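ラグビーリーグの古いカップ戦、どこから見始めればいい?

投稿者:Yaneth Nina

5月に友人の家で昔の試合の録画を見せてもらってから、すっかりラグビーリーグにはまりました!今のプロの試合ももちろん面白いのですが、私が夢中になったのは、地方の小さなクラブが大きな街のクラブに挑む勝ち抜きのカップ戦です。泥だらけのグラウンド、手書きのスコアボード、スタンドの端で鐘を鳴らしているおじさん、もう全部好きです。

そこで教えてください。ラグビーユニオンは学生のころから見ているので、スクラムやトライの基本はわかります。ただ、リーグの「6回のタックルで攻撃が交代」という流れに目が追いつかず、気がつくと相手ボールになっています。見るときのコツと、古い大会の記録の探し方を知りたいです。うちの本棚にあるのは古本市で買ったWencombeの年史だけで、183ページまで読んだところです。

投稿者:Raffaele Zanetti

ようこそ、いちばん楽しい沼へ!

タックルの数は、最初は声に出して数えるのがおすすめです。私は家族に嫌がられながら一か月やりました(笑)。そのうち数えなくても、4回目あたりから守備側のウイングが下がり始めるのが見えてきます。キックに備えているんですね。そこに気づくと、5回目のタックルの後に何をするかが楽しみでたまらなくなります。高く蹴るのか、転がすのか、思い切って回すのか。

ユニオンに慣れている人は、タックルの後にボールの奪い合いが起きないので物足りなく感じるかもしれません。でも、倒された選手が立ってかかとでボールを後ろに送る、あの一瞬の速さにぜひ注目してください。ここが速いチームは守備が整う前に次の攻撃に入れるので、格上にも勝てるんです。昔のカップ戦の番狂わせは、だいたいここから生まれていると思っています。 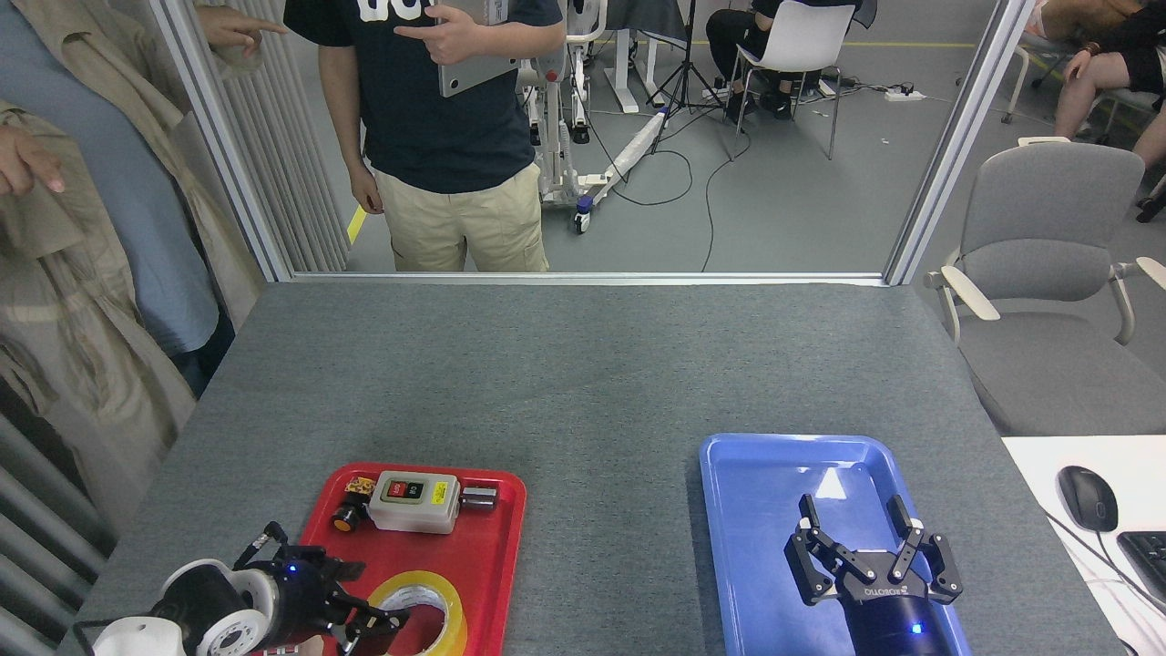 ガラスの手前の台と、赤と青のトレー

記録の探し方ですが、私はまず地方紙の縮刷版から入りました。決勝は全国紙にも載りますが、1回戦の得点者まで書いてあるのは地元の新聞だけです。Wencombeの年史なら巻末に対戦表があるはずなので、日程を書き写してから図書館に行くと早いですよ。私のノートには今、541試合分のメモがあります。まだまだ増えます!

投稿者:Bilal Khoury

録画ならKamataの同好会に聞いてみたら。月に一度、夜7時から上映会をやってる。初めてでも大丈夫。音は悪い。

投稿者:Vija Mägi

Raffaeleさんの「声に出して数える」、私もやりました!もう一つ足すなら、最初の一試合はハーフの選手だけを追いかけてみてください。ボールではなくその人を見るんです。味方に指をさしたり、急に立つ側を変えたりしていて、次の攻撃がどちらに行くのか少しずつ読めるようになります。

それと、古い記録では得点の数え方に気をつけて。昔はトライが3点、その後4点になったので、同じ点差でも重みが違います。私は年代を確かめずに表を作り、127行を全部直すはめになりました。でもその作業のおかげで選手の名前をずいぶん覚えたので、今では良い思い出です。年史の続き、どの試合が気に入ったかまた書いてくださいね!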